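## 4. Putting the second drive in and moving your files over

Read the whole section first. Takes an evening if the old drive is slow. Back up anything you can't lose, the copy step is safe but the format step is not.

**You need:** the new drive, a data cable, 4 screws (short ones, long ones can damage the drive), a Phillips screwdriver.

1. Shut down. Not standby, a full shut down.
2. Switch off at the back, then pull the power cord.
3. Unplug everything else. Take a note of which plug went where if you're not sure.
4. Lay the tower on its side, on something flat that won't scratch. Side panel off.
5. Touch bare metal on the case before you reach in. Do it again if you walk away and come back.

> **Caution:** no carpet, no wool sweater. Static kills boards and you won't feel it happen.

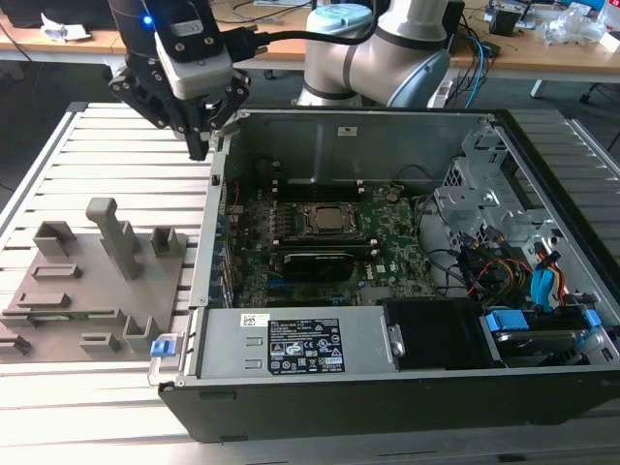 Saimi Kokkonen wrote in to say step 5 should come before the panel comes off as well as after, and that she'd put the screws in a cup first thing. Fair enough – do both.

6. Slide the drive into a free bay, connectors toward the inside of the case. Leave an empty bay between the two drives if you have one, they run cooler.
7. Two screws each side. Snug, don't crank them.
8. Data cable: one end to the drive, other end to the next free port on the board. It only goes in one way. If you're pushing hard, stop and turn it over.
9. Power plug from the supply. Same rule.
10. Check no cable is touching a fan. Panel back on, tower upright, plug it all in.

### First start

Go into setup (the key is shown on the screen for a second or so, be quick). Both drives should be listed. Old one stays first in the boot order for now.

**Only one drive listed?** Power off, cord out, reseat the data cable at both ends. Then try another port. It's nearly always the cable.

### Format and copy

- Start the system as normal, open the disk tool, pick the NEW drive. Check the size before you click anyting.
- One partition is fine for most people. Name it something you'll recognize.
- Copy documents first, then photos, then the rest. Batches of 1,000 files or less – the copy window gets stuck on big jobs.
- Open a few files from the new drive to test. Dont delete the old ones until you've used the new drive for a week.

> **Note:** clicking noises from either drive = stop, copy what matters, replace it.

Programs can't just be dragged accross, they need to be reinstalled. See section 9.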